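How to Measure Your Ring Size at Home Without Starting a Fight

Posted 2018-04-20 in Guides

Ring sizing looks like the easy part. You have a finger, you have a tape measure somewhere, and the jeweler's website has a chart. Then the ring arrives and either flies off in the parking lot or has to be removed with dish soap and language.

We resize a lot of rings at Keogh, and most of them were measured at a kitchen counter with dental floss. I have nothing against dental floss. It stretches, though, and so does string, and so does the yarn one customer mailed us in an envelope with "this is her finger" written on it.

What you need

A strip of plain printer paper, cut narrow and long enough to go around the finger with some left over. A sharp pencil. A ruler with millimeters on it. If the ruler only has inches, borrow one from a child.

Before you start

Pick the right hand. By that I mean the correct hand, which may be the left. The same finger on your two hands can easily differ by half a size, and your dominant hand is usually the bigger one.

Pick the right time, too. Fingers are smaller in the morning and when you're cold. They're bigger after a run, a hot shower, or a plate of anything that came out of a bag. Late afternoon on a dull day is ideal. If you're measuring in June for a winter wedding, go again when the weather turns.

Step 1. Wrap the strip

Put the paper around the base of the finger, where the ring will sit. It should be snug enough to stay put and loose enough to slide with a little push. If your fingertip is changing color, start over.

Step 2. Mark and measure

Make a thin pencil mark where the paper overlaps. Lay the strip flat against the ruler and read the distance from the end to the mark. Write it down right away, in millimeters, with the word "circumference" next to it. People read circumference off the strip and then look it up in the diameter column, and the result would fit a fence post.

Step 3. Do the knuckle

Wrap the strip around the widest part of the knuckle and measure again. If the two numbers are close, use the base. If the knuckle is clearly bigger, choose a size between them, leaning toward the knuckle. The ring has to get past it every time, including the time everyone you know is watching.

Step 4. Repeat on another day

Yes, all of it. You want 2 sessions at the very least. If they agree, good. If they don't, do a third and throw out whichever one you did after pizza.
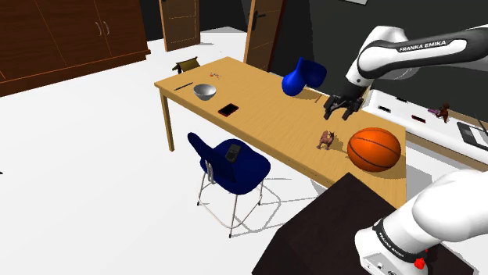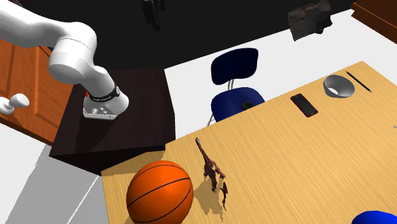 Step 5. Allow for the width of the band

A wide band covers more skin and feels tighter than a thin one in the same size. For anything wider than 5 mm, most people are happier going up a quarter or a half size. Our Tranus band is on the wide side and has a flat inside, so lean toward the half. The Dolow is narrow and rounded on the inside (you'll see this sold as "comfort fit") and can usually be ordered at your measured size. If you plan to stack a wedding band against an engagement ring, count them as one wide ring, because your finger will.

Step 6. Check against a ring you own

If you have a ring that already fits that same finger, measure straight across the inside, edge to edge, through the middle. That's the diameter. Multiply it by 3.14 and compare it with your strip. They won't match perfectly. If they're more than 2 mm apart, one of them is lying, and my money is on the strip.

Measuring someone else in secret

The usual plan is to borrow a ring from the dresser while the owner is out. Fine, as long as it's one they wear on the finger in question. A thumb ring from college will not help you. Trace the inside of it onto paper, put it back exactly where it was, and act normal, if you can manage that.

If you can't get hold of a ring, guess slightly large. Most plain bands go down more easily than they go up, and a proposal survives a loose ring better than a stuck one.

Which metals can be fixed later

Gold, silver and platinum can nearly always be resized. Tungsten and ceramic can't, and titanium mostly isn't worth trying. A band with stones all the way around usually has to be remade. If you've set your heart on one of these, come in and let us use the proper steel sizers. The Mirkadano collection is mostly tungsten, and we would sooner size you three times than argue with tungsten once.

Resizing a plain gold band generally costs far less than replacing it. Replacing the tungsten one can run you $200 or more, plus the conversation at home. The paper strip is free, so cut yourself a few extra.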